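Hand-held gripper for folding clothes, which pads for a puffy coat?

fodow_bench
Evening all. Some of you at the Mullgate workshop saw my hand-held gripper before I put the new pads on. I've been trying it at home on clothes, working up to an arm that can fold. Tea towels are fine, jumpers are mostly fine, but a padded coat is a different animal altogether. The fingers close on a handful of air and filling, and by the time they've squashed it flat I've lost the edge I was after. I've done 36 goes at it since Saturday and kept notes on every one, bless me.

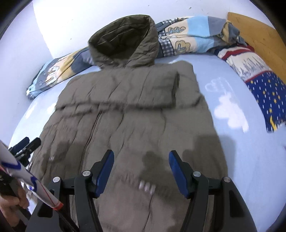 Fingers open over the back of the coat, blue pads on. Hood end at the top.

I started in the middle of the back, which I now suspect was daft. Any thoughts on pads before I print another set?

rasomari
Lovely to see it out and about! I'd leave the pads alone for now and go for the hem. There's a proper edge there to get hold of, and you can lift it and let the rest follow. I had the same trouble with a duvet last November and wasted weeks on rubber when all I needed was a better place to grab.

nguyen842
Have to disagree a little with rasomari, sorry! The hem on a puffer is as fat as everything else. I'd pinch along one of the stitched lines between the padded bits, where it's thinnest. You'd want narrower pads for that, though, so fodow's question still stands.

rasomari
Fair point about the stitching, but you have to find the line first, and on a crumpled coat I wouldn't trust mine to do it. By hand, yes. On an arm, I'd want to see it.

fodow_bench
Thank you both, that's given me plenty to chew on. I'll try 3 widths of pad on the seams and then the hem with the old ones, same coat, and put the notes up here. Does anyone have a softer rubber sheet they'd swap for some spare screws?

nguyen842
I've got an offcut, I'll leave it on the shelf by the lathe for you.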